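Screening two-gripper demonstrations before training

Part 3 of the Jumura data preparation notes. Last revised 24 October 2025.

This step removes recordings that will harm a policy trained on hand-held gripper demonstrations. It assumes both video streams have been synchronised with the Clerkano exporter, as described in Part 2.

1. Open the left and right streams side by side. Scrub to the first point where both grippers are in view of at least one camera.

2. Check that the target is identifiable. In box tasks the target is often a soft object against a wall, and its colour is a better cue than its outline. If the face of a toy is hidden, label it by its largest visible part.

3. Check for occlusion by the other tool. An arm lying over part of the target is acceptable for short periods – a long overlap leaves the pose estimator with nothing to track. 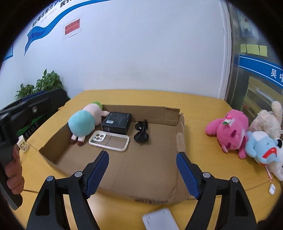
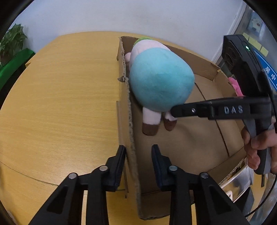 Plush toy in an open cardboard box, from two gripper-mounted cameras or moments. In both views a second hand-held tool is present.

4. Mark distractors outside the box separately from objects inside it. The Nyberg baseline treats them as one class, and this costs accuracy when the box walls are low or torn.

5. Reject any recording with more than 200 consecutive frames of full target occlusion. Partial occlusion is kept and flagged.

In our June trial we screened 500 recordings and kept 73 per cent. Policies trained on the kept set placed the target correctly more often than those trained on everything, although the margin was small for rigid objects.

Export the flags as a plain text file and keep it in the same folder as the streams. The Skenurdale loader reads it at start-up and skips rejected recordings.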